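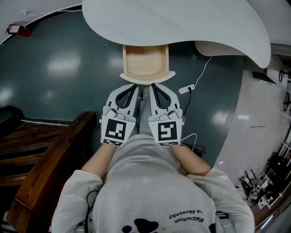 Hawthorne H5 heavyweight sweatshirt: long-term review
Reviewed 5/10/25 by Sun-ja Noh

The Hawthorne H5 is a crew-neck sweatshirt sold in one weight and four colours. The maker gives the cloth as 80% cotton and 20% polyester, three-thread fleece, brushed on the inside. I bought two in March, both size medium, both at full price from the Clundow shop. One has been worn for work on most days since. The other was kept for wash testing and has been worn only to check fit.

Weight and cloth

The label does not give a cloth weight. The swing tag gives 380 grams per square metre. I cut a test disc from the hem allowance of the wash sample after the last wash and got 381, so the claim holds within the accuracy of my scale. That puts the H5 towards the heavy end of what the high street sells as a midweight.

The face of the cloth is smooth and fairly tight. The brushed side is short and even, with less lint on the first wear than the Prirnik crew I reviewed last year. There is some mechanical stretch across the body and almost none down it. The rib at the cuffs and hem has elastane in it according to the care label, though the percentage is not stated.

The complete garment, size medium, came out at 673 grams on a kitchen scale before washing. The second one was within a few grams of it.

Cut

The body is straight with a slightly dropped shoulder. The sleeves are set in, and the armhole is deeper than it looks on the hanger. With both arms held out in front at chest height, the hem rises but the back does not pull tight between the shoulder blades. This is where most of my older sweatshirts fail. The Briteseo Standard, for comparison, binds at the rear armhole seam as soon as the elbows leave the sides.

Sleeve length is generous. My arms are average for my height and the cuffs reach the base of the thumb when the arms hang. Pushed up to mid-forearm, the cuffs stay put for a few hours and then need pushing up again. By the second month the left cuff on the worn sample was slightly slacker than the right. I put this down to pulling that sleeve up to look at my watch.

The neck rib is 20 mm deep and lies flat. It is not tight, but anyone who dislikes a close collar should try one on first. There is no V insert at the front. The neck tape inside is cotton twill, stitched down on both edges, and does not scratch. The size label is printed on the tape and had faded to the point of being unreadable by the fifth wash. The care label is sewn into the left side seam and is still legible.

Seams

The shoulders, armholes and side seams are overlocked and then coverstitched flat. Stitch density is even. I found one skipped stitch on the worn sample, at the underarm where four layers meet, and closed it with two turns of thread. The wash sample had none. The hem rib is joined with an ordinary overlock, with no topstitching, and rolls outward a little after tumble drying. Pulling it straight while warm corrects this.

Loose thread ends were left at both cuffs. They were long enough to trim cleanly and nothing came undone.

Washing

The wash sample went through 8 cycles at 40 degrees with ordinary non-biological powder. The first five were line dried and the last three tumble dried on low. I measured flat after each one.

Body length, shoulder to hem: 2% shorter after the line-dried cycles, 4% shorter at the end.
Chest width: no change I could measure until tumble drying, then 1% narrower.
Sleeve length: 1% shorter line dried, 3% shorter at the end.

The body did not twist. Side seams still hang where they should. Colour loss was slight and even, with a little more at the cuff edges. Pilling is light on the body and moderate on the inner forearm of the worn sample, where it rubs against the edge of my desk. A fabric comb removed most of it in a few minutes, and it has come back more slowly.

The brushed inside has matted, as all brushed fleece does. It is still soft at the chest and back. At the elbows it has gone flat and feels more like an unbrushed loopback.

Warmth

Worn over a T-shirt, the H5 is comfortable for me indoors at 16 to 19 degrees while sitting, and too warm for anything active above that. Outdoors it has no useful wind resistance. It takes a long time to dry. On an indoor rack in an unheated room the body was dry the next morning but the hem rib and the underarms were still damp at midday. If you depend on one sweatshirt and have no dryer, a lighter cloth will suit you better.

Sizing

Hawthorne's chart gives garment measurements, laid flat, and my two were both within 5 mm of it at the chest. Length was 8 mm over on one and exact on the other. Take the size that matches a sweatshirt you already own and allow for the shrinkage above if you tumble dry. Extra length is available by order only, with no returns, and I have not tried it.

Against the others

The Prirnik crew is softer when new and costs less, but it pills sooner and mine had lost its cuffs within a season. The Briteseo Standard is better finished inside, with bound seams throughout, and has the poorer armhole. For standing work with the arms forward I would take the Hawthorne. For sitting about in, the Prirnik is adequate.

Faults

Size print wears off early.
Hem rib rolls after tumble drying.
Slow to dry.
No spare cuff or rib material sold, although the Clundow shop will replace a cuff for a fee.

Rating: 4 out of 5. One point lost for the hem and the size print. The worn sample stays in use and I will add measurements if the cuffs change further.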